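2021-11-24

Fetley rooms, reverberation and background level

Second pass on the upstairs bedrooms. Meter calibrated before and after, drift 0.1 dB, ignored. Windows shut, radiators off, door closed with the operator outside. Suha ran the source, I logged.

First-pass decay times from last month are withdrawn. The 125 Hz band was measured with too few source positions and the spread was larger than the value we were trying to report. Today: 3 source positions, mic moved between decays, minimum 1 m from any wall. Balloon bursts dropped altogether. Interrupted noise only.

Decay in the small north room is 0.9 s at 500 Hz, unfurnished. With bed, mattress and one wardrobe it drops to 0.6 s. Most of that is the mattress. We took it out and left the frame and wardrobe in, and got 0.8 s back. Wendelin had predicted as much from the area calculation and can stop reminding us.

Flutter between the two long walls is audible on a hand clap at the middle of the room and gone within a step of the wardrobe. It does not show in the third-octave data. Noted so that whoever writes the report doesn't leave it out on the strength of the plots.

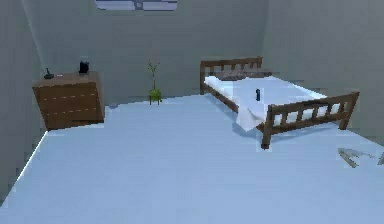 Background level is the real problem. Night-time target is 25 dBA and we are sitting at 29 with everything off that we can switch off. Narrowband peak at 416 Hz, steady, present in all the rooms on the east side. Second peak near 1240, weaker, comes and goes. Marwa put the accelerometer on the riser casing and found 416 there as well, so I am treating it as structure-borne from the extract fan until shown otherwise. Fan isolators are the Tokarz type, rubber in shear. Hannelore thinks two of them are bottomed out. Plausible — the casing rings when tapped and should not.

Floor finish: the client wants hard flooring throughout. Impact test not done today, tapping machine is still at Dusbridge. Do not quote the Pinov underlay figure in the meantime. It was measured on a concrete slab and these are joists.

Data files are on the shared drive under Fetley, second pass. File 7 is bad, door opened mid-decay. Kept it, marked it.

To do:
Elfriede to get the fan speed from the building manager and check it against 416.
Collect tapping machine, impact tests first week of December.
Repeat background with the extract isolated at the breaker.
New windshield for mic 2, foam is crumbling.
Redo the 125 Hz band in the south room, one source position was too close to the corner.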